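Secondary containment liner under a heated tank: seam creep at the ringwall

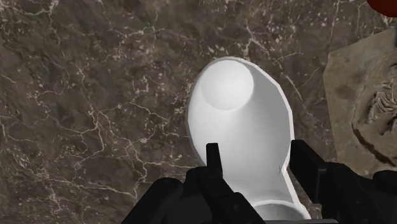
2 min read

Sobia Cheema
We have a bunded area at our Clovmont site with two heated bitumen tanks, lined with 1.5 mm HDPE. The liner is clamped to the concrete ringwall with a flat batten bar and a neoprene gasket. Over the last couple of summers the sheet has formed wrinkles within 500 mm of the wall, and the extrusion weld at one corner has started to lift at the toe. The weld passed vacuum box testing at install. Shell temperature at the base is controlled at 40 degrees above ambient. Is this thermal expansion with no slack allowance, or is the gasket letting the sheet creep? Repair is planned for November and I need to know whether to patch or replace the perimeter strip.

Paora Nepia
Check the bolt torque before anything else. Neoprene takes a compression set when it is warm, so the clamp load drops and the sheet moves under the bar. Wrinkles close to the wall point to expansion against a fixed edge. Both can be true at once.

I would not patch over a lifting toe. The oxidised surface has to be ground off and extrusion welds on aged sheet are variable. Cut a coupon from the perimeter and one from the far side of the bund, and have the oxidative induction time compared. If the perimeter coupon is well down, replace the strip and move the new weld further from the wall. Put a thermocouple under the sheet as well. The controller reading tells you very little about liner temperature.

Carleen McPhee
Had the same thing on a smaller tank. We used a sealant on it and it was fine for 17 months, then we sold the site.

Brodie Sheehan
Agree with Paora on the coupons. Also look at the batten bolt spacing. If it is wider than your drawings show, the sheet will bulge between fixings whatever the gasket does.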